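3.2 Flowers on the table

Of the 396 households in the Skovar survey, most kept cut flowers at some point in the year, and nearly all described the practice as "not something we really do." We have learned to treat this phrase with caution. People who do not really do flowers own, in our experience, at least two vases and hold firm opinions on carnations.

The interviews, carried out by Sabina Dvořáček in January, when roses are expensive and tempers short, asked respondents to talk through the arranging of a bunch from sink to table. We had expected to hear about color and height. What we heard about was leaves. Every respondent had a policy on leaves. One camp strips the stem almost bare and regards foliage as packaging. The other keeps as much as the container will allow, on the grounds that it was paid for. Hudec (Svatopluk, the second author, who belongs to the first camp and has asked that this be disclosed) coded the answers twice and got slightly different results each time.

Roses make the question harder than it needs to be. The leaf is compound, so that what a respondent calls "a leaf" may be a single leaflet or the whole set of five on its stalk (Figure 4). A person who reports removing "a couple of leaves" may therefore have removed very little or nearly everything. Our questionnaire did not anticipate this. The revised version does, at the cost of an additional page.
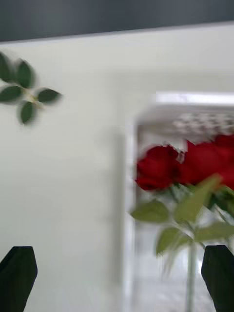
Figure 4. Rose foliage with five leaflets, beside deep red blooms and a translucent container.

3.3 Containers

The container was usually chosen before the flowers and defended afterward. Respondents favored clear or pale vessels for red roses, and gave as their reason that anything else would "compete." Boxy shapes divided opinion: they were praised for standing firm on a table and blamed for letting the stems slump into the corners. One household in Štěpánek used a measuring jug all year and rated its own arrangements higher than any other participant did. We have left this case in the analysis.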